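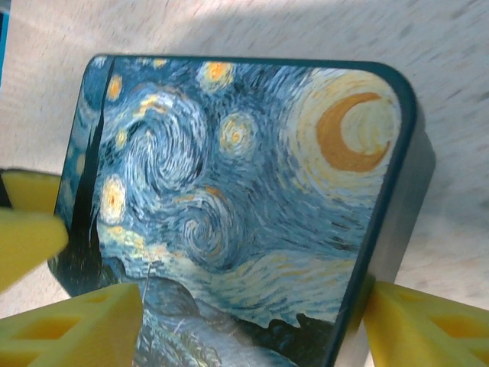 Wanda Lyons has spent most of the winter steering a robot hand by remote control. She works at Somiro, a small firm that records people doing everyday handling tasks through a robot so the robot can learn to do them alone. We spoke in February, between two of her shifts.

The current task is picking up boxes and tins and turning them to a new angle. "A tin with a lid is harder than a plain block," she said. "If you squeeze near the lid, it can shift. If you hold too low, the whole thing tips."

Her team has kept 332 recordings of the task so far and thrown out 41. Most of the rejects were her own, she said, from the first week, when she moved too fast. "I was doing it the way I'd do it with my hands. The fingers are soft and they bend before they grip. You have to wait for them."

She watches the feed from the wrist camera while she works. I asked if that was enough to go on. "Up close, the tin fills the picture. The one with Starry Night on the lid is good for that, I can tell which way up it is from the moon and the cypress. With a plain lid I'd be guessing."

Somiro also tried showing the motion by hand, with a person holding the arm and guiding it through the lift. Fedir Tymoshchuk, who runs the training side, said they still use that for simple reaches. "For grip, I prefer remote. When you push the arm yourself, you're feeling the weight through your own shoulder. The robot doesn't get that."

He wants 580 good recordings before they train again. The last model, trained on 300, could pick up a tin but often let go too early. Lyons thinks she knows why. "I used to open the hand as soon as the tin touched the table. Now I count to two first."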